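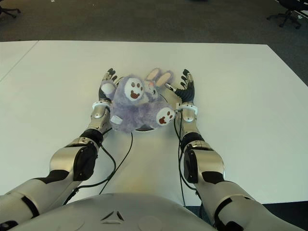

I've done the walk-round on the packing side at Furnbridge for long enough that I could fill in the old form in my sleep, and I suspect a few of us did. The old form asked about tape guns and trip hazards. It had no line for a coworker with two arms and a torso that stays put while it reaches across the table for a plush bunny, and it certainly had no line for how the people next to it were getting on. So I rewrote it over January, with a lot of red pen from Janka Malý on second shift, and what follows is the filled-in copy for the soft toy tables. My comments are under each item. I've left them chatty since I'm told the tidy version never gets read past page one.

Area: Soft toys, handling and inspection tables
Site: Furnbridge
Checked by: me, with Janka along for the second half
Started: 6:40 a.m.

Scoring: OK / Fix / Talk about it. (That last one is new. Some things aren't broken, they just need a conversation.)

SECTION 1: TABLES AND FLOOR

1.1 Tabletops clean, level, nothing sharp
OK. White tops show every bit of fluff, so you can tell at a glance if somebody skipped the wipe-down. Lavender fur is the worst for it!

1.2 Seams between tables flush
OK, but run your hand along the join anyway. I had one last fall that had crept up just enough to catch a sleeve.

1.3 Chairs pushed back before the arms are switched on
Fix. We keep writing this one up. The chairs are on casters and they wander, and when you're tired you park yours wherever you stood up from it. Janka wants a line of floor tape on the carpet to show where they go. I've asked for the tape. If it isn't here by next check I'm buying it myself.

1.4 Carpet edges down, no curling
OK.

SECTION 2: ARMS AND HANDS

2.1 Stop button tested from both sides of the table
OK. Tested twice from each side. Please actually press it, don't just look at it and tick the box. It takes 30 seconds to come back up and you can drink your coffee.

2.2 Cables: no nicks, no pinch points, enough slack at the wrists
Talk about it. There's nothing wrong with the cables. What I don't love is slack lying on the tabletop where a toy gets moved around, because a loop of cable and a long floppy ear are going to meet sooner or later. Maintenance says clips would limit the reach. I say let's try one clip and see. We agreed to look at it together on a slow afternoon, whenever we next get one of those.

2.3 Pads on the upper arms in place and not split
OK.

2.4 Fingers clean, no adhesive or thread caught in the joints
Fix. Pulled a purple strand out of a knuckle with tweezers. It's a two-minute job but it needs to be somebody's two-minute job. Right now whoever notices it does it, and that's usually the same person. I've put it on the start-of-shift card for both shifts.

2.5 Wrist bands seated properly
OK.

2.6 Speed setting matches the posted limit
OK. Posted limit and screen agree. I'd still like the sign moved lower -- I'm five foot two and I shouldn't need to tip my head back to read a safety notice.

SECTION 3: THE WORK

3.1 Toy placed where both hands can get to it
OK. Everybody has this down now. In the first week we were all babying it, lining up each toy just so, and it slowed us to a crawl.

3.2 Rejects go in the marked tote, with a reason on the slip
Fix. I went through the slips for the last batch. Out of 572 toys handled, there were slips marked "looks off" with no other word on them. Looks off how? Seam? Eye print? Crooked smile? I know it's a pain to write it out, but the slips are the one place where our eyes get used and I don't want to hand that away by being lazy about it. Pratitz, who supply the toys, have asked for better notes too.

3.3 Person at the table can pause the work without asking anyone
OK. This was the thing I dug my heels in over, and I'm happy to say it's in writing. You pause it, you're not in trouble, end of story. I asked three people separately and all three knew it.

SECTION 4: THE PEOPLE

I got some raised eyebrows for this section. It stays.

4.1 Wrists, shoulders, backs
OK, and better than OK. I used to turn toys over all day and go home with a thumb like a sausage. Mine has settled down a lot. Two others said the same without me asking. On the other hand (sorry) people are sitting more, and Janka has noticed her lower back. So, stretch break stays on the card and please take it.

4.2 Rotation happening as posted
Fix. Posted is every two hours. In practice people are doing half a shift in the same spot, because the swap lands right when the cart comes round from Morkcombe and it's all hands on the cart. Move the swap 30 minutes earlier and I think it sorts itself out.

4.3 Everybody at the tables has had the training
Talk about it. On paper we're at 100 percent. But the training was one morning in the Nicholas room with slides, and there's a difference between having sat through it and feeling okay to reach in and free a snagged toy once the arms are stopped. I'd like an hour at the table with the thing in front of us. I'll run it if I have to!

4.4 Do people know what happens to their job?
Talk about it. I don't have a good answer here and I won't tick a box like I do. We were told no one on our side is being let go, and no one has been. But the work has changed. There's more watching and writing now and less handling, and a couple of folks who were really fast with their hands feel like that doesn't count for much anymore. They've asked for a straight talk from upstairs about pay grades for the inspection part. I've passed it on in those words.

4.5 Noise and company
OK. It's quiet enough to talk over, which I didn't expect to care about and I do. Radio's back on.

OPEN ITEMS

Floor tape for chairs -- me
Cable clip trial -- maintenance and me
Lower the speed sign -- maintenance, ticket 309
Reject slips, add tick boxes for seam, print, fur, other -- Janka
Swap time 30 minutes earlier -- shift leads
Hands-on hour at the table -- me, need a date
Pay grade question -- upstairs, no reply yet

Finished 8:15 a.m. Copy on the board by the lockers, pen on the string if you want to add anything.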